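Residence Life > Florkley House > Warden's Diary > July

Entry for July, begun at 9 p.m.

The winter intersession has reached its midpoint, and the residence is quieter than at any time since February. Twenty-seven residents remain in the building. The Haldane wing has been closed for repainting and its occupants moved to the second floor, where the heating is more reliable. I record with some relief that the move was completed before the dinner hour and that all keys were accounted for.

The greater part of the day was given to the draft quiet hours policy. The present rule dates from the opening of the house and provides only that residents shall show consideration after 11 p.m. It has served tolerably well in term. During intersession, however, a good number of residents work night shifts at the Bunberg cannery and sleep through the morning, and the rule offers them no protection whatever. 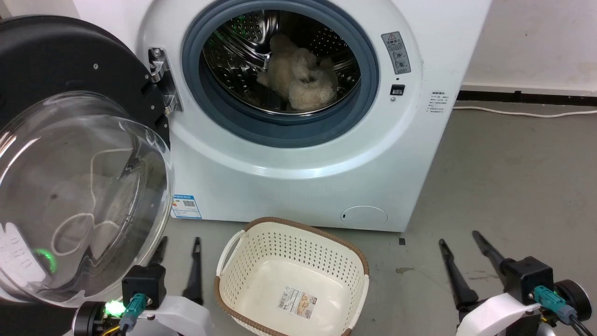 Florkley House Record, No. 4

The draft sets two quiet periods, one overnight and one from 8 a.m. until noon. Music is to be kept to headphones in both. The common kitchen remains open throughout, although the blender is to be used only outside the quiet periods, a point on which I received more correspondence than on any other. I have also proposed that the piano be locked during the morning period — a measure I regret, as it is well played and widely enjoyed.

Written responses were invited by notice on the ground floor and closed at 5 p.m. Most were brief and civil. Several asked whether the policy would apply to the courtyard. It will, and the wording has been amended accordingly.
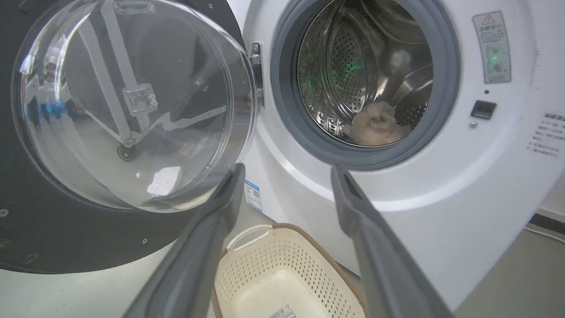

Surely a morning quiet period punishes those who keep ordinary hours, wrote one resident of the first floor, who asked that the matter be tried for a month before it is made permanent. I consider this a fair request. The draft now provides for a trial to the end of the intersession, with a review before the main body of residents returns. I replied to that effect this evening.

The Etorero meeting room has been reserved for the review. Its projector is again without a remote control, and work order 3234 was lodged this afternoon. I have asked that the chairs borrowed for the film night be brought back in the meantime.
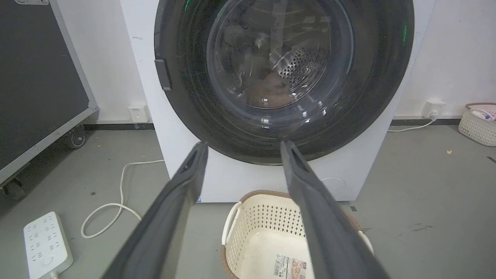
Enforcement remains the least settled part of the draft. My preference is for a conversation at the door in the first instance, with a written notice to follow only where the disturbance continues. Voices in the corridor are the usual cause of complaint, and they are generally lowered when someone asks. The laundry will need a clause of its own, as a front loader with a load of brown and grey things in the drum is as much a source of noise as any stereo once it begins to spin. I have drafted the clause to prohibit new loads in the last hour before either quiet period.

The amended text goes to the printer tomorrow. Corridor lights checked at 10.40 p.m.; the bulb outside the linen store requires replacement.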